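Subtitles and the Slow Film

Igor Říha's Hisirby runs 4 hours and has 1,516 subtitle cards in its English release. I counted them from the subtitle file. The Czech dialogue list has 831 entries. The gap comes from splitting: long speeches have been cut into short cards, and many of those stay up for less than two seconds.

My complaint is with the splitting. A film that holds a shot of a kitchen for several minutes is asking the viewer to look at the kitchen. A viewer reading a new card every two seconds looks at the bottom fifth of the screen. The pace of the edit and the pace of the text are set by different people, and in the English version of Hisirby the text wins.

Hedvika Malý plays the widow, and most of her performance is in the pauses between clauses. In the long scene with the surveyor she starts a sentence, stops, looks at the door, and finishes it in a lower voice. The English card gives the whole sentence at the start. We know what she will say before she has decided to say it.
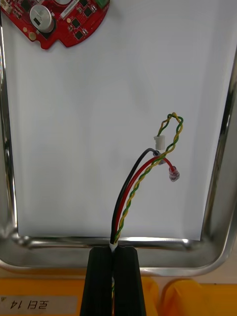

The usual defense is reading speed. Distributors set a limit on characters per second, and the translator has to work inside it. I accept the limit. It does not explain why a slow sentence is shown early, or why a speech with room for one long card gets three short ones. Those are timing choices, and they are made by whoever sets the in and out points.

Trudel, Říha's earlier film, was handled better. The cards follow the breath of the speaker, and a few minor lines in the market scene are left out completely. Some viewers objected to the missing lines. I did not miss them. The shouting is background, and it plays as background.

Subtitle timing should be reviewed by someone from the edit, with the picture running at full size. Reviewers should also say which version they saw. I saw Hisirby in September with the Zorkimard subtitles, and my opinion of its second half is partly an opinion of those.

Nov 19, 2021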